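책상과 수납장 정리 습관에 관한 조사 보고서

제출일: 2020년 9월 1일
작성자: Laurinda Caldeira, Henrique Cardoso
지도: Zulmira Cunha 선생님

1. 주제를 정한 이유

우리 조는 처음에 도서관 좌석에 대해서 조사하려고 하였습니다. 그런데 5월에 공동 작업실의 가구 배치가 바뀌었고, 학생들이 새 수납장을 어떻게 사용하는지 궁금해졌습니다. 그래서 주제를 바꾸었습니다. 이 보고서에서는 작은 생활용품, 예를 들면 튜브형 화장품, 필기구, 인형 같은 물건이 책상 위에 남는지 아니면 선반으로 돌아가는지를 다룹니다.

한국어로 보고서를 쓰는 것은 두 번째입니다. 어색한 표현이 있으면 알려 주시기 바랍니다.

2. 조사 방법

작업실을 사용하는 학생 24명에게 설문지를 나누어 주었습니다. 질문은 8개이고, 대답하는 데 긴 시간이 필요하지 않습니다. 설문 외에 Madalena Coelho 씨가 저녁 시간에 책상 위를 보고 기록표를 썼습니다. 기록표에는 물건의 종류와 놓인 자리만 적었고, 주인의 이름은 적지 않았습니다.

물건은 다음과 같이 나누었습니다.
매일 쓰는 것: 필기구, 충전기, 손에 바르는 제품
가끔 쓰는 것: 가위, 테이프, 자
쓰지 않지만 두는 것: 인형, 엽서, 작은 장식

손에 바르는 제품과 얼굴에 바르는 제품은 처음에 따로 기록하였습니다. 그러나 포장만 보고 구별하기 어려운 경우가 많아서 나중에 하나로 합쳤습니다.

3. 결과

매일 쓰는 물건은 책상 위에 남는 경우가 많았습니다. 이것은 예상과 같습니다. 예상과 다른 것은 튜브형 제품이었습니다. 설문에서는 많은 학생이 “선반에 둔다”고 대답하였지만, 기록표에서는 책상 위에 있는 날이 더 많았습니다. Carolina Ramalho 씨는 면담에서 “선반에 세우면 넘어져서 그냥 책상에 눕혀 둔다”고 말하였습니다. 튜브는 모양에 따라서 뚜껑 쪽으로 세울 수 있는 것이 있고 세울 수 없는 것이 있습니다. 우리는 설문을 만들 때 이 차이를 생각하지 못하였습니다.

인형은 거의 움직이지 않았습니다. 기록 기간 동안 같은 자리에 있는 인형이 대부분이었고, 주인에게 물어보면 치울 생각이 없다고 하였습니다. 한 학생은 인형도 정리된 상태의 일부라고 대답하였습니다. 이 대답 때문에 조원들이 ‘정리’라는 말의 뜻에 대해서 오래 토론하였습니다. 결국 보고서에서는 ‘사용자가 정한 자리에 물건이 있는 상태’라고 정의하였습니다.

선반 높이에 대한 의견도 있었습니다. 앉은 상태에서 손이 닿지 않으면 물건을 돌려놓지 않게 된다는 의견입니다. 키가 큰 학생과 작은 학생의 대답이 달랐지만, 인원이 적어서 확실하게 말할 수 없습니다.

4. 시험한 방법

Henrique Cardoso가 선반에 놓을 얕은 상자를 준비하였습니다. Lendine 상점에서 산 종이 상자를 잘라서 칸을 만들었습니다. 칸의 깊이는 60밀리미터로 하였습니다. 더 깊게 만든 첫 번째 상자는 짧은 튜브가 보이지 않아서 사용하지 않았습니다. 칸막이는 풀로 붙이지 않고 끼웠기 때문에 폭을 바꿀 수 있습니다.

상자를 놓은 후에는 튜브가 선반으로 돌아가는 날이 늘었습니다. 다만 기록 기간이 짧고, 학생들이 우리 조사를 알고 있었으므로 평소보다 신경을 썼을 가능성이 있습니다.

5. 부족한 점과 다음 계획

첫째, 기록을 저녁에만 하였습니다. 낮에는 책상의 상태가 다를 수 있습니다. 둘째, 설문의 3번 질문과 5번 질문이 비슷해서 같은 대답을 두 번 쓴 학생이 있었습니다. 다음 학기에는 질문을 고치고, 상자의 칸을 투명한 재료로 바꾸어 볼 계획입니다. 재료는 아직 정하지 않았습니다.

기록표 원본은 Madalena Coelho 씨가 보관하고 있으며, 필요한 분은 조에 연락하시면 됩니다.
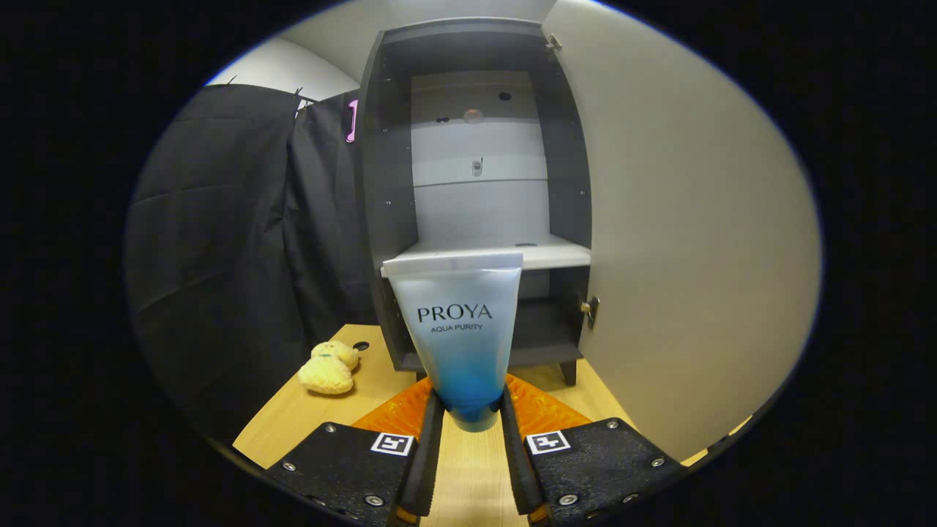
설문지의 질문을 읽고 고쳐 주신 Zulmira Cunha 선생님과 면담에 참여한 학생들에게 감사드립니다. 상자의 도면은 수정이 끝나면 따로 제출하겠습니다.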